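Nalari : le planificateur de regard pour cuisines simulées

Nalari choisit où pointer la caméra d'un manipulateur mobile avant que celui-ci ne tente quoi que ce soit de regrettable. Le paquet prend une scène de cuisine simulée et une consigne (« ouvrir le tiroir du bas »), et rend une suite de poses de caméra. Il ne planifie pas les mouvements du bras. Pour cela, voyez Plamton, dont la documentation est plus longue et l'humeur moins bonne.

État : utilisable. L'API a changé en janvier et changera encore.

Installation

pip install -e .
python -m nalari.verifier

Le second appel charge une scène et s'arrête. S'il ne s'arrête pas, votre pilote graphique est en cause, ou le nôtre.

Données

Le jeu fourni compte 2000 vues rendues, réparties sur 69 cuisines. On y trouve des îlots, des éviers, et surtout beaucoup de façades : un meuble sombre, vu de près, avec deux joints horizontaux pour tout indice.

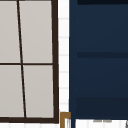
Le détecteur de poignées hérité de Furtado s'en sort mal dans ces cas-là. Il a été réglé sur des meubles à poignées saillantes et, faute de mieux, il en propose une sur le montant de la fenêtre, avec un score de confiance que l'on aimerait avoir soi-même. L'option --joints le remplace par une recherche de lignes sombres, plus lente et nettement plus modeste.

Réglages

budget_vues : 200 par défaut. Au-delà, le planificateur tourne en rond autour du frigo.
recul_min : en millimètres, 210 par défaut. Rhonda Cormier préfère plus, Wellington Andrade préfère moins, la valeur actuelle ne plaît à personne.
graine : fixez-la avant d'ouvrir un ticket.

Problèmes connus

Les vitres sont opaques pour le moteur de rendu et transparentes pour le module de profondeur. Les deux équipes ont été prévenues.
L'export vers Visberg perd les noms des tiroirs et les remplace par des entiers, pas toujours distincts.

Licence : voir le fichier LICENCE. Dernière révision de cette page : octobre 2023.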